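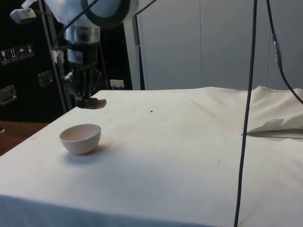
## 4. Table Preparation and Bowl Placement

This section applies to the Hurik table set, which includes the table cover, the bowl, the wooden piece, and the storage case. Complete Section 3 (Assembling the Table) before starting. Revision of 14/03/2024, approved by Kyung-hwa Ko.

### 4.1 Items Required

- Table cover, white cloth
- Hemispherical bowl
- Wooden piece, rounded
- Dry lint-free cloth
- Tape measure
- Setup record, form 101

Covers supplied by Skaltus and Levchenko are interchangeable. Do not use a colored or patterned cover, even for a short session.

### 4.2 Laying the Cover

1. Wipe the table top with the dry cloth and let it stand uncovered until any moisture is gone.
2. Unfold the cover on the table with the hemmed side down.
3. Pull the front edge forward until the cover hangs over the front of the table along its full length.
4. Smooth the cover by hand, working from the middle of the table toward the sides. Light wrinkles are acceptable in any area where the bowl will not stand.
5. Move surplus cloth to the right side or toward the back. It may be left gathered there.
6. Check that the area intended for the bowl lies flat and is a single layer thick.

> **Note:** Faint gray smudges and small specks are normal on a cover in regular use and do not require replacement. Replace a cover that is torn, damp, or sticky to the touch. A cover in daily use normally lasts about 50 sessions.

> **Caution:** Do not pin or staple the cover. Pins work loose under the cloth and may scratch the table top or injure the hands of the person folding it.

### 4.3 Placing the Bowl

1. Inspect the rim of the bowl with a fingertip. Withdraw the bowl from use if the rim is chipped or rough.
2. Wipe the inside of the bowl. No crumbs, dust, or cleaning residue may remain.
3. Stand the bowl upright on the left part of the table with the opening facing up.
4. Press lightly on the rim at two opposite points. If the bowl rocks, lift it, smooth the cloth underneath, and set it down again.
5. Measure from the center of the bowl to the front edge of the table and enter the distance on form 101.

> **Note:** Plastley bowls are supplied in several pale shades. The shade has no effect on setup, but it should be entered on the form so that the same bowl can be used again.

### 4.4 Placing the Wooden Piece

The wooden piece is rounded and does not have a flat base. It must be brought to the bowl from above and lowered into the opening.

1. Confirm that the bowl is empty and steady.
2. Bring the piece over the opening, keeping it clear of the rim.
3. Lower the piece at a slight tilt so that one end enters the bowl first.

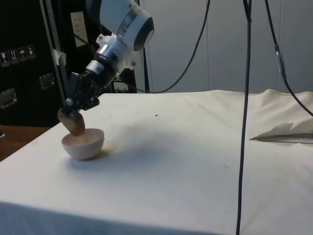

4. Continue lowering until the weight of the piece is carried by the bowl, then release it. The piece must not be dropped.
5. Wait until the piece has stopped moving. If the bowl has shifted, return it to the distance entered on form 101.

> **Caution:** Do not force the piece downward once it has met resistance. Pressure against one side of the rim can tip the bowl or crack it.

### 4.5 Clearing the Table

1. Take the wooden piece out of the bowl before moving either item.
2. Wrap the bowl separately. Do not store the piece inside it.
3. Fold the cover toward the middle so that loose dust stays inside the fold, and shake it out away from the table.
4. Pack the bowl and the piece in the storage case and close both latches.
5. Sign form 101 and file it with the table records.

If any item is missing or damaged, enter the fault on page 2 of the form and notify the equipment office before the table is used again. Replacement parts are listed in Section 7.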